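Looking after the two-arm cell at Clamham

The cell at Clamham has now been in regular use since July, and responsibility for its upkeep has passed to me. Several readers have asked how the routine is organised. The following account sets out the present practice, most of which was established by Takumi Ikeda before he moved to the Lotville site.

Start of the day

The cell is inspected before power is applied. The bolts holding each mounting plate to the front rail are checked with a torque wrench, left arm first. A plate that has moved even slightly will spoil the calibration, and the fault is tedious to trace later in the day. The rail itself is wiped along its full length with a dry cloth.

The cables receive more attention than any other part. Each arm carries a purple cable along its outside, and enough slack must be left at every joint for the arm to reach the middle of the table without pulling. Last month Larysa Stetsiuk found that a tie on the right arm had been drawn too tight at the joint housing - it was cut and replaced, and the arm was then cycled 100 times before being returned to service.

Once power is on, the indicator light on the left circuit board is checked and both arms are sent to the home position. A written entry is made in the log, whether or not anything was found. The log stands at present at entry 663.

Laying the table

The party table is the arrangement most often requested. It consists of the teal basket with its toy fruit and vegetables, the gift bag, cups, straws and napkins, and the small dark green cup with the black lid, which is placed between the two arms. The final check is made with both grippers brought in over the table, as they will be during the work.
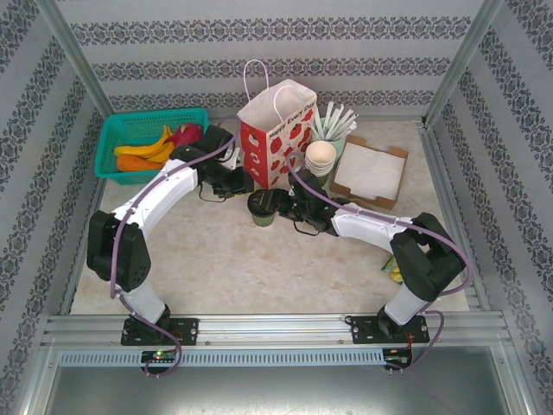

Faults and repairs

Minor faults are dealt with on site. Spare gripper fingers, cable ties and fuses are kept in the Kallio cabinet, and whoever takes the last of an item is expected to reorder it the same afternoon. Anything involving a joint housing is referred to Yaryna Kravets, and the housing is not to be opened before she has replied.

The grippers are removed and cleaned every 14 days. The screws are short and easily lost, and a shallow dish should be used to hold them. After refitting, calibration is repeated from the beginning for both arms, including the one that was not touched.

One matter remains open. The right arm settles a little more slowly than the left after a long reach, and entry 23 of the old log suggests that it always has. Yaryna has asked for a fresh set of timings, which I shall take before the next cleaning.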